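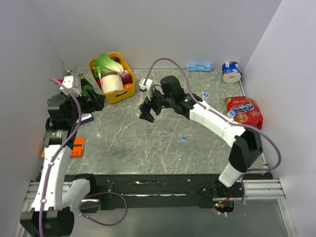

*The two-arm bench at the Skavport open day, with the shopping basket job set up.*

## Lulla two-arm bench

**Oct 30, 2019**

I've been selling bits and pieces for small workshops long enough to be a bit bored by open days, so take it as a compliment that I missed my lunch at this one! We went over to Skavport to see the Lulla bench before deciding whether to put it in the shop, and I ended up standing in front of it for most of the morning. It's now on the list, so these are my notes from the visit with the ordering details further down.

Lulla is a pair of arms on one shared rail, facing a walled table. You get both arms, both grippers, the rail and frame, and the mounts that clip on top of the grippers for the cameras. The table and the three grey walls are extra, and I'd say get them if you've any room in the budget. Sorin Hodžić, who did most of the showing, told me they started out on an open desk and spent half their time picking onions up off the floor.

### What they had it doing

Groceries, mostly. There was a yellow basket with a napa cabbage lying across the top, a roll of paper towels and a purple onion in there too, and then more shopping spread about the table: a green bottle, a can, a red snack bag and some packets. I liked that. Every other stand I've been to this year has had neat little cubes, and I don't know anyone who needs cubes moved.

Sorin ran it in short goes and let people call out what they wanted next. The can was easy. The bottle was fine once the gripper came at it slowly (he has a slider for this and turned it right down when somebody's child asked for the bottle). Packets lying flat are harder work, and it took 3 tries to get one up off the table while I was there. He didn't rush past it or pretend it was meant to happen, he just let it have another go, and there was a proper cheer when it got there.

The cabbage I'd love to tell you about, but they'd moved on to coffee by then.

### Things I asked about

**Noise.** Quieter than our label printer. You can chat over it without raising your voice.

**Cables.** They're purple, and they run along the outside of the arms up to the gripper mounts with a fair bit of slack. I'm fussy about this sort of thing and asked if they could be tucked in. Paavo Riihimäki, who builds the frames, said the slack is there so the wrist can turn all the way round, and that the people who tie theirs down tight are the people who ring him up. Fair enough! Leave them loose.

**The blue dots.** Small round stickers on the table top. Sorin uses them as a quick way of putting things back in the same places between goes. A sheet comes in the box.

**The table top.** Theirs is a grey marble pattern and it's got scratches on it. You can order it plain as well. I'd go for the pattern, as the plain one on the next stand showed every mark.

**Setting up.** Two people, one afternoon, and you'll want a solid bench underneath. Paavo was firm about the bench.

**Software.** It comes with Catia (their own control program, nothing to do with any drawing package you may be thinking of). I had a play and managed to move the right arm without hitting the left one, so there's hope for everybody.

### Ordering

- Lulla pair, rail and frame: made to order, 7 weeks
- Table top and three walls: same delivery, ask for the pattern you want
- Spare gripper fingers: sold in sets of 2, in stock now
- Spare cables: 9 in the shop as I write, more in January
- Harms carry case: fits one arm with the gripper taken off, so you'll need a pair of them

Prices depend on which table you go for and where it's being sent, so drop me a line and I'll work it out for you. Delivery is by pallet. Please measure your door first, and measure the one after it too.

We haven't got one set up in our own shop yet. Skavport are happy to have people round by arrangement, and if you let them know beforehand you can bring your own shopping and see how it gets on. I'm going back with a bag of satsumas and a box of eggs, though Sorin went a bit quiet about the eggs.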